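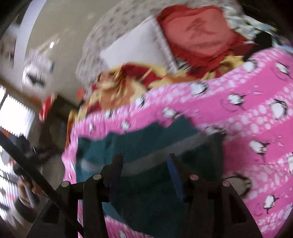
Figure 3. Bedding in a heap, with a bright pink blanket on the right.

4. What people do with the spare blankets

I'll admit I went into this part of the study expecting it to be the dull one. We had our nice tidy questions about sleep and room temperature, and then tacked on at the end was a question I'd written in five minutes: "Where does your extra bedding live when it isn't on a bed?" People wrote pages. One person drew me a map of her hall closet, with arrows!

We sent the survey to 125 households in Grindinholm and Drolluscombe, and I visited 13 of them afterward for a longer talk at the kitchen table. Both towns have mostly older houses with small closets, so I figured storage would come up. What I didn't figure on was how much feeling there would be in it. Bedding gets handed down, given at weddings, bought in a cold snap and then kept forever, and hardly anyone I talked to had ever thrown out a blanket on purpose (towels, sure, towels go to the dog).

4.1 Folders and heapers

Nga Châu and I coded the long answers separately and then compared notes over a lot of coffee. We ended up with two main groups, which we started calling folders and heapers, and the names stuck before we could think of anything more respectable. Folders put things away flat, usually by size, and can tell you which shelf. Heapers have a pile — on a chair, at the foot of a bed, in the corner of the spare room — and they pull from it when they need something. A pile like the one in Figure 3 would be a heaper's pile by our rules, since nothing in our definition asks how big it is or what's in it.

We disagreed on 7 of the answers. Most of those came from people who fold on Sunday and heap by Wednesday, and Nga wanted a third group for them. I held out for two. I still think I was right, but I've put her version in the appendix so you can judge for yourself.

Now, the part I found really interesting is that heapers were better at finding things. I'd ask each person to go get me the warmest blanket in the house, and the heapers mostly walked straight to it. Folders would stop at the closet door and start lifting corners. One man took down the whole shelf, found a tablecloth he'd been missing, and forgot what I'd asked for. I don't want to lean on this too hard, as I only visited a small number of homes and I wasn't timing anybody. But it fits what Furnival's residents told us in the pilot, where the people with open storage talked about their blankets by color and feel, and the people with closed storage talked about them by place.

4.2 Color as a label

Color came up all the time. People said "the green one" or "the ugly one" and the whole family knew what was meant. Bright blankets seem to get used more, or at least get named more, and I suspect the two go together. Beige and gray ones were the ones people had to unfold to tell apart. Lụa Vũ, who read an early draft, pointed out that this might just be a matter of age, with children's blankets being brighter and also closer to hand. She's right that we can't separate those with the data we have. We did ask who each blanket was first bought for, but so many people skipped that question that I left it out of the tables.

4.3 Guests

Guests change everything. Even the most relaxed heapers told me they fold before company comes, and two households keep a guest set that no family member is allowed to touch. I asked one of them what would happen if somebody did. She laughed and changed the subject, so that one stays open. Section 5 picks up with washing and how often people say they do it.

Reader comments

Tùng Bùi: Heaper here, married to a folder. Will you be sharing the coding sheet? I'd like to try it on our student housing survey.

Issa Nassar: Did you ask about attics? In my mother's house that's where all of it goes, and it never comes back down.

Duyên Châu: I'm with Nga on the third group.

Contact the authors | © 2018 | Back to top

This site uses cookies to remember your reading settings. Accept | Manage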